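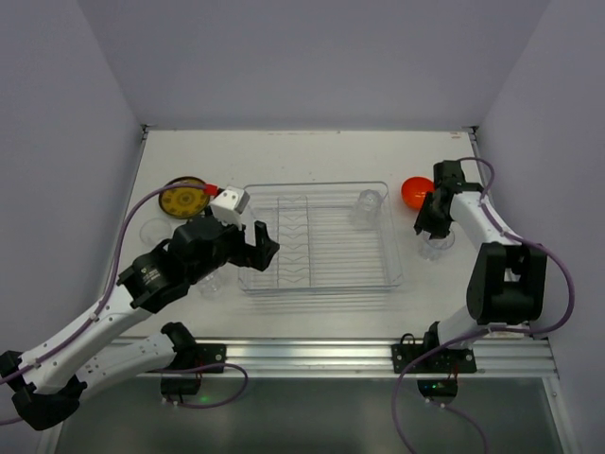 *Figure 2. Clear dish rack and cup, with a yellow plate toward the back left.*

## Setting up case alerts in Uvix

Case alerts tell you when something changes on a criminal docket you follow: a new hearing date, a plea, a sentencing order, a change of attorney. You need a reporter or editor account. Read-only accounts can see alerts but can't create them.

### Before you start

Have the following ready:

- The case number, typed exactly as the clerk's office has it, with leading zeros
- The county and the court level (magistrate, circuit or appeals)
- The defendant's full legal name and year of birth, if you have it

**Note:** Stage names and nicknames don't match. If a defendant is better known by another name, enter the legal name in the search and put the other one in the Label field.

### Adding a case

1. Sign in and open **Dockets**.
2. Select **Follow a case**.
3. Choose the county, then the court level. The list of counties depends on your newsroom's plan.
4. Enter the case number and press **Look up**.
5. Compare the result with your own records. Check the name, the charge and the filing date.
6. Type a label of up to 58 characters. The label appears in the subject line of every email alert.
7. Select **Follow**.

The case now shows on your Dockets page with the status *Waiting*. The status changes to *Live* after the first check of the court's records, normally within 21 minutes.

**Caution:** Two people with the same name can have open cases in the same county. Never publish from a name match alone. Uvix does not compare photos, addresses or birth dates for you.

### Choosing what you are told about

New cases start with every alert turned on. To change this:

1. Open the case and select **Alerts**.
2. Clear the box beside any event you don't want.
3. For **Hearings**, pick how far ahead the reminder goes out. The choices are the same morning, the day before, or 2 days before.
4. For **Charges**, leave **Show amended counts** on. A reduced charge is often entered as an amendment to the old one, and with this box off you will see the plea but not the change in the charge.
5. Select **Save**.

Email alerts go to the person who added the case. To copy in a desk or another reporter, add the address under **Also send to**. The Heywood and Brunel desks already have shared addresses on the list.

### Reading a sentencing alert

A sentencing alert has three lines. The first gives the count and the final charge. The second gives the full term or fine ordered by the judge. The third gives any part that was suspended, and on what condition.

Read the second and third lines together. A suspended term is still part of the sentence, and a story should say both what was ordered and what the defendant has to do to avoid serving it. If the third line is blank, the clerk entered no condition. Call the clerk's office before you write that there wasn't one.

**Note:** Alerts carry only what is in the written record. Remarks made in open court, including apologies and statements by victims, do not appear.

### Sealed and expunged cases

When a court seals or expunges a case, the docket page disappears from Uvix at the next check and you get a single alert reading *Record no longer available*. Saved copies in your case folder are locked on the same day.

1. Don't forward or re-enter the old details.
2. Tell your editor which published stories mention the case.
3. To ask for access to a locked copy, write to Arif Saha on the Ellau support desk and give the case number and the reason.

### If no alerts arrive

- Check that the status is *Live*. A case stuck on *Waiting* for a full day usually has a wrong court level.
- Look in your junk mail folder.
- Open **Account > Limits**. A newsroom account can follow up to 2,059 cases, closed ones included — archive old cases to make room.
- If the county's own site is down, a gray bar shows at the top of Dockets. Missed events are sent once the site is back.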